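Old desktop worth keeping or just get a laptop?

plilel_pete
Right, my old tower lives under the stairs and does family photos and nothing else. It's slow as treacle. My sister-in-law says bin it and buy a laptop, I say it's got years left in it. I've got 66 quid put by and 2000 photos from the December trip that still need sorting!
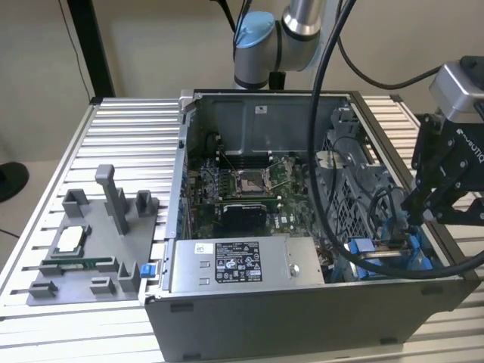

Most of what I do is cropping and making albums, so I don't need anything fancy. Would more memory sort it, or am I kidding myself?

nazanin_mahmoudi
Keep it! I sorted my mum's entire photo collection on a machine older than me (well, nearly) and the slow bit was me. Stick the albums on a separate drive and delete the blurry ones first.
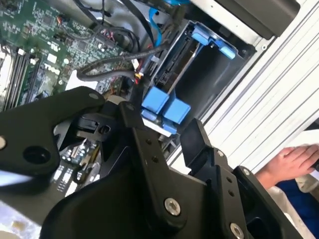
Last edited by nazanin_mahmoudi on 2018-04-09

Forgot to say – name the folders by place, then year. I did it by year only and I still can't find Pacheco.

zutitz
Disagree, sorry. Spend 100 on a used laptop and you can do your sorting on the sofa. I never touched mine when it was stuck in a cupboard.

plilel_pete
I hate trackpads though. And the sofa belongs to the dog.

ziston
With Nazanin on this one. A big screen beats a comfy seat for photos, and 66 is plenty for a second-hand drive.
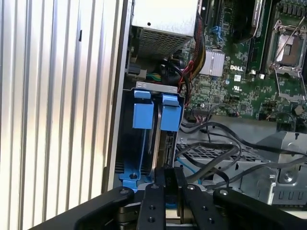

Dell desktop with the side open

zutitz
Fine, but back them up somewhere else as well. I lost 100 wedding pictures and I'm still hearing about it.

plilel_pete
Will do. Starting with the blurry ones tonight.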